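Travel Help > Packing and Luggage

How do you pack toiletries for 11 days with only a carry-on, when most of what you use comes in tubes?

Posted by Roswitha Steiner, 2024-05-09

My husband and I are driving part of the way and flying the rest to Loltorbridge for his niece's wedding and then staying on for a while. The whole trip is 11 days. We decided on carry-on only after the airline lost our checked bag in December and it took most of the visit to get it back. I have the clothes figured out. Toiletries are where I keep getting stuck.

I have dry skin and I use a lot of small products, some from the drugstore and a couple from Gasser, the pharmacy here in Madcombe. Almost all of it is in tubes and small squeeze bottles. I have a face cream, a hand cream, a sunscreen, a scalp treatment and toothpaste, plus shampoo and conditioner. My husband uses shaving gel and the same toothpaste. I know about the clear quart bag at security and I know each container has to be under the size limit. My trouble is that when I put everything in the bag it won't close, and if I leave things out I am not sure I can replace them when we get there. It is a small town and I was told the one store closes early.

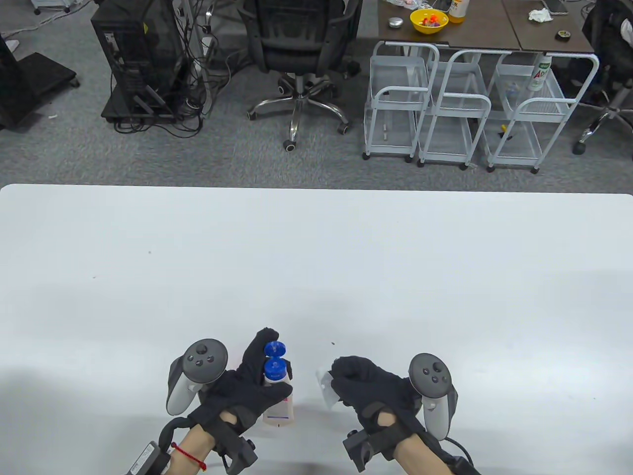
Small bottle, blue flip-top cap.

What I have tried so far: I bought a set of refillable silicone bottles and moved the shampoo and conditioner into them. That worked all right at home, but on a test run in the trunk of the car one of them leaked into the bag. I also tried laying the tubes flat on top of each other, and I tried standing them up with the caps down. Standing them up uses less room but the bag looks like it is about to split. The flip-top ones worry me most. I have had that kind of cap pop open in a purse before, and that was just going to work and back.

A few things I would like to know, in no special order. Is it worth moving creams out of their own tubes into little jars? Does it matter if the label is gone when you go through security? How do you keep a flip-top shut on a plane? And is there any sense in mailing a box ahead to the place we are staying? The owner said she would accept one. It is 1,062 miles from our door, if that matters for shipping.

One more thing. Two of the tubes are partly used and I hate to buy new ones for the trip and have four open at home when we get back. My husband says to throw out the old ones and stop worrying. I was raised to finish the tube.

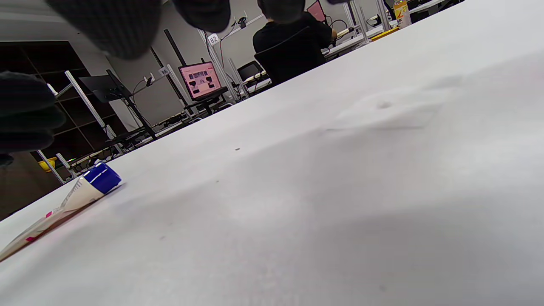

The bag I have now is a plain zip bag from a box. I was looking at a Skotalik clear pouch, the one with the flat bottom, but I can't tell from the listing if it is the right size or a little over. If anyone has one I would like to hear about it. I don't want to buy something for looks and have it turned away.

Thanks in advance. We leave in a few weeks so there is time to try things out.

Answer from pinecreekmel

I fly for work most months and almost never check a bag, so I have been through this a lot. I'll go through your points one at a time.

Start with what actually counts as a liquid. Shampoo, creams, gels and toothpaste all go in the clear bag. Bar soap doesn't, and neither does a solid deodorant stick. If you can switch two or three things to a solid form, your bag will close without any other changes. A shampoo bar is the easiest switch for most people. Some people don't like how it leaves their hair, so wash with it at home for a week before you commit. Let it dry before you pack it or it turns to mush in the tin. Your husband can use a shaving soap puck and a small brush, or he can just lather up bar soap for one trip.

Then share what you can. You two use the same toothpaste, so take one tube. Each of you gets a bag, remember. It sounds like you may be trying to fit both people's things into yours. Put the sunscreen and the shaving gel in his.

Partly used tubes are the best thing you can bring. A half-empty tube is flatter and bends, and you can fill gaps with it. Check what is printed on it though. The limit goes by the size of the container and a big tube with a little bit left in it can still be taken away. If yours are under the limit, bring the old ones and finish them on the trip. Squeeze the cream toward the cap, fold the bottom end over and put a binder clip on it. Leave the empties in the trash at the end and you have that much more room coming home.

Moving creams to jars: yes for something you use a tiny amount of, no for something you use all over. Contact lens cases are good for face cream. I would leave anything medicated in its own tube with the label on. I have never had an officer ask about an unlabeled bottle of shampoo, but I wouldn't want to explain an unlabeled ointment, and if you needed to see a doctor while you were away you'd want the name of it. If your scalp treatment is a prescription, look up the rules for medicine. It may not need to go in the quart bag at all. Tell them you have it before the bag goes through.

For flip-tops, open the cap, squeeze out a little air, close it while you are still squeezing, and then let go. The bottle will look slightly dented. The air left inside expands when the plane goes up and this gives it somewhere to go. Then put a strip of painter's tape across the cap from one side to the other. Painter's tape comes off clean and you can fold the end over and use it again on the way back. If the whole top unscrews, you can also put a square of plastic wrap over the opening and screw the top back down on it. I do both for anything oily.

With the silicone bottles, leaks are nearly always from overfilling. Leave some space at the top. Also wipe the threads before you put the cap on, since a smear of conditioner there will keep it from sealing. If it still leaks after that, return it.

Do a test pack at least a few days ahead. Give yourself 30 minutes, put everything in the bag, zip it, and lay it under a couple of heavy books overnight. Anything that is going to leak will usually show itself by morning.
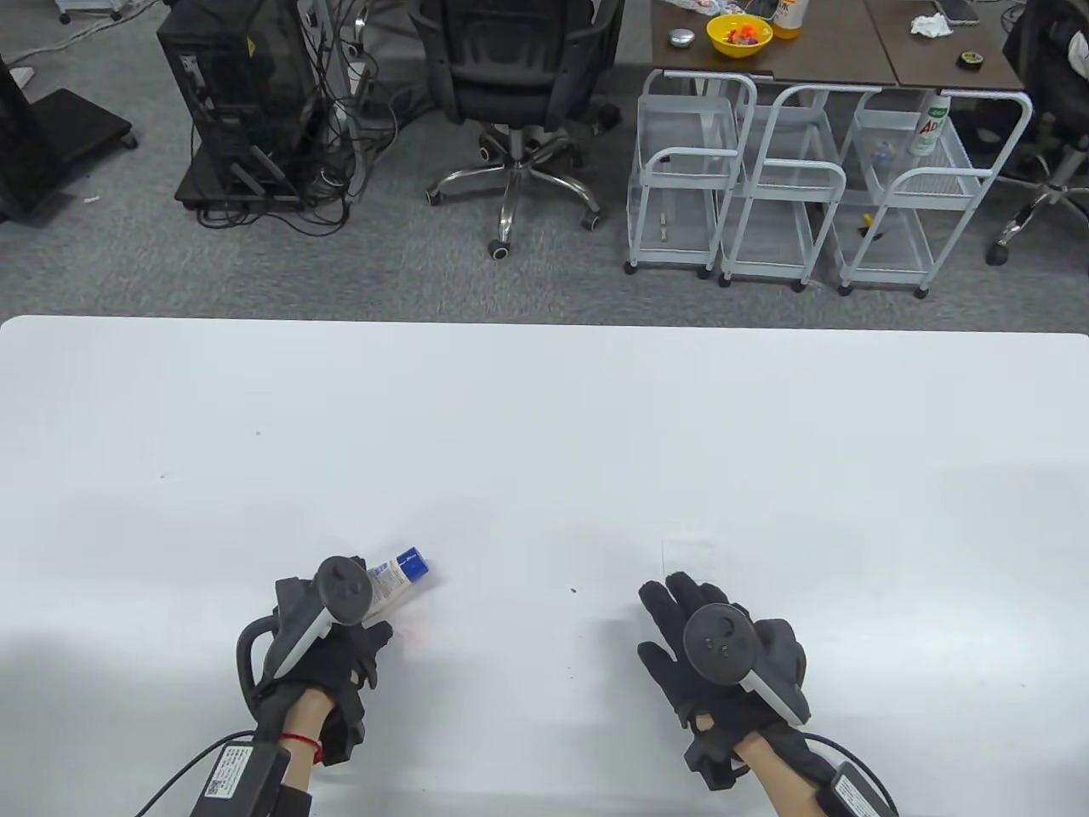
As for how to arrange it all, put the stiff bottles in first along the bottom, then the tubes upright with the caps alternating up and down. The wide crimped end of one sits next to the cap of the next. You gain a surprising amount of room that way. Jars and lens cases go in last, on top. Keep the hand cream where you can reach it if you want it during the flight, because cabin air is very dry and you said your skin is too.

I would not mail a box unless you have something bulky. You pay for it both ways if there's anything left, and if it comes late you end up buying everything anyway.

Answer from D. Harlan

just buy it there. every place has a store. I take a toothbrush and a comb and thats it. my wife disagrees

Answer from tollhouse_gray

Going to disagree a little with the post above about mailing. We have family out that way and I've stayed in Loltorbridge twice. The store there has basics like toothpaste, bar soap and one kind of shampoo. It does not have much in the way of sunscreen or anything for sensitive skin, and what it does have is expensive. The town sits above 3,000 feet, so you will want the sunscreen, and a travel size won't last two people 11 days if you are outside for the wedding. If the owner is willing to take a package, I'd mail one full-size sunscreen and one full-size body lotion and leave it at that. Ground shipping is fine if you send it well ahead. Put your name and your arrival date on the outside so it doesn't get set aside. Put the bottles in a freezer bag inside the box.

You also said you are driving part of the way. Does the drive come first or last? If you fly first and pick up a car, there may be a bigger town on the route where you can stop and get the large sizes before you reach Loltorbridge. That would save you the shipping.

I do have the Skotalik pouch. It's sturdy and the zipper is good. Mine has gone through without any trouble, but it's stiff, and a stiff bag holds less than you would think. A plain zip bag gives a little at the corners and for tubes I think that works better. I use the pouch in the bathroom once I'm there and carry the zip bags through the airport. Bring a spare zip bag, folded flat. It weighs nothing and the seam on the first one will probably go before you get home.

Comment from Roswitha Steiner

Thank you, this is very helpful. We drive first and then fly, so no stop on the far end. I called the owner and she will take the box, so I am mailing the sunscreen and the lotion. I did have both our things in one bag. Tried the caps up and down and it closes now. The scalp treatment is a prescription and I will ask at Gasser when I pick up the refill.

Comment from pinecreekmel

Good. Ask them to print you an extra label while you're there.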